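Notes for the booster club talk, school gym, 7 pm

Start without the slides. Thank Maxine Merrick for the invite. She wants it under half an hour, keep moving.

Topic: how we picked a quarterback at Tollow this spring. Two kids, one job. Say up front I got it wrong the first time.

Kid one, Sutcliffe. Junior. Big arm, everybody saw the throw against Praloleo. Went 3-for-11 otherwise, nobody remembers that part. Feet are slow. Stares down his first read and the safeties know it. Great in warmups. (Ask who was at that game, wait for hands.)

Kid two, Skomitura. Sophomore, short. Ball comes out fast. Throws the slant and the hitch all day, can't push it past 40 yet. Slides late, which scares his mom and me both. Moves the line of scrimmage with his cadence, got us 2 free first downs in one scrimmage.

What I did in March: gave it to the arm. Why - looked the part. We put in the deep stuff, seven-step drops, line couldn't hold up that long. Sacks, sacks, more sacks. Own that, don't blame the line. Left tackle's dad will be in the room.

Then the charting. Every practice snap, both kids. Was the read right, was it on time, did the reciever have to break stride. 700 snaps by the end of spring ball. Did it by hand on a clipboard first, typed it up later. Completion percentage about even. On time wasn't close, Skomitura by a mile.

PAUSE here. Let them argue a bit, they will.

Point to make: practice completions lie. Kid completes a curl two beats late with no rush on him, that's a pick in a real game. Chart the timing. Works for JV too, works for seventh grade.

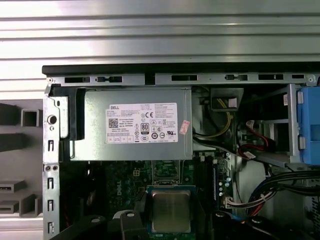 Sutcliffe part, go easy. He's still on the team, still works harder than anyone in the weight room. We have a package for him inside the 10 and on third and long. Told him face to face before I told the coaches. He asked to play some safety too and he's pretty good at it, reads QBs better than he plays it. Don't make that a joke with him sitting there.

What I still don't know. Wind. Skomitura has never played in a real crosswind and our field gets it bad off the parking lot side. Also how he takes a hit. No one hits him in practice, red jersey. So we'll find out opener.

Questions I'll get: why not rotate them? Tried it, the center hated it, two differnt cadences, false starts. Will he grow? Ask his mom. Are we going to run it more? Yes.

Last thing, sign-up sheet for the chain crew is on the table by the door, need two more adults for home games.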